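Poltton questions the fuss over cleaning cloths

PRESS RELEASE — for use from Tuesday

Household goods retailer Poltton is cutting its range of cleaning cloths from 44 to three, and says most shoppers will not miss the others.

The shop asked 949 customers what they wipe their worktops with. Most had bought a cloth sold for one job only, such as glass, steel or stone, and few could say later which was which. Poltton has sold plenty of these cloths itself and does not claim to be innocent. It does doubt that a kitchen needs a separate cloth for the hob, the tap and the bread bin.

The three that remain are a thick one for spills, a thin one for drying and a plain one for everything else. They come in pink, grey and white. Poltton makes no promises about the colours — pink does not clean any better than grey — but a strong plain colour is easy to find on a pale, veined worktop, and a household can keep one colour for the kitchen and another for the bathroom if it likes.

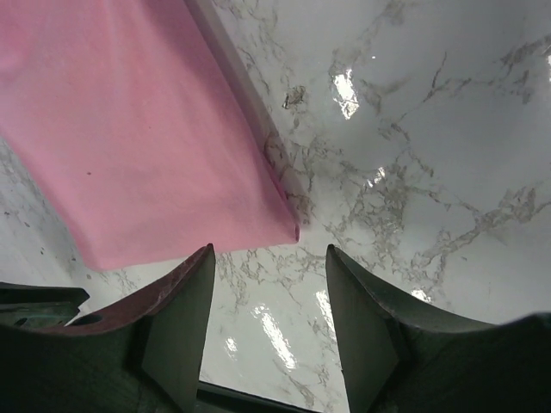

Enenetti, which supplies two of the three cloths, takes a different view and maintains that glass at least deserves a cloth of its own, and that people who try one seldom go back. Poltton has heard this before. It will go on stocking the Enenetti glass cloth at its Drumska branch until June, and will look at the sales then.

The company is also dropping the words "miracle", "pro" and "ultra" from its packets. The new label gives the size, the washing temperature and what the cloth is made of. Fabric softener is best left out of the wash, and a cloth that smells after washing should go to the garage or the bin.

Old stock, more than 3016 packs of it, will be sold at half price while it lasts. The new cloths will be in all Poltton shops and at Janevski market hall, singly or in packs of five.

Samples for review can be requested from the Poltton press desk, which would like to hear from people who disagree.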